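Our morning at the Flenlow open day
August 2021

I'd been promising my two girls a proper outing since May, so when the Flenlow craft rooms said they were opening their doors to families, I booked us in before I'd even looked at the bus times. It was two buses, as it happens, and a long walk up from the stop with a great deal of moaning, but oh, what a lovely place once you're inside!

We started in the paper room, where the little ones tear and soak old newspaper and press it into bowls. My youngest made a hat for her toy rabbit, Favus, and wouldn't hear of it being called a bowl. There's a big shared mosaic too, with about 1,000 paper squares in it so far, and both girls were allowed to glue one on (mine went for purple, naturally, right next to each other).
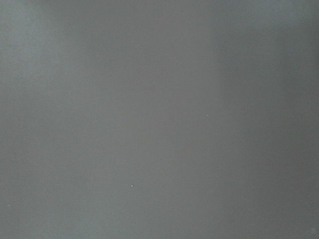 Snacks and the story corner

After all that we were starving. The café does a very decent cheese toastie, and the Zasia story group read aloud afterwards on the cushions - my eldest said she was too old for it and then sat through both stories with her mouth open. We came home with glue on everything, and the rabbit hat is drying on the kitchen windowsill.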